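Packing the Cooler for a Desert Park Trip

Start the night before. Put the empty cooler in the coolest room of the house and drop in a bag of ice you don't mind wasting. Dump it in the morning and load fresh.

Block ice goes on the bottom. Two blocks will outlast the same weight in cubes. Freeze your own in clean milk jugs — leave the top inch empty so they don't split.
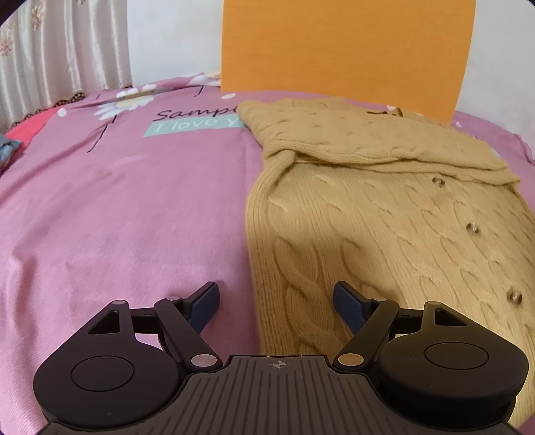
Pack food in the order you'll eat it, last day's meals first. Meat should be frozen solid and double bagged. Fill the gaps with cubes.

Keep drinks in a second cooler. It gets opened all day, and the food one shouldn't be. On our July drive out past Ludbridge the food cooler still had ice after 44 hours, parked in the shade with a wet towel over the lid.

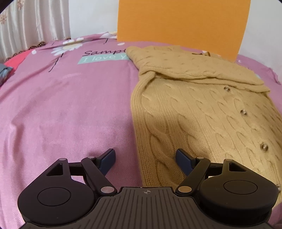

Drain meltwater only when you're adding new ice. At home, wash the inside with baking soda and warm water, then leave the lid propped open overnight.

Ratree Sombatkul
22/09/2021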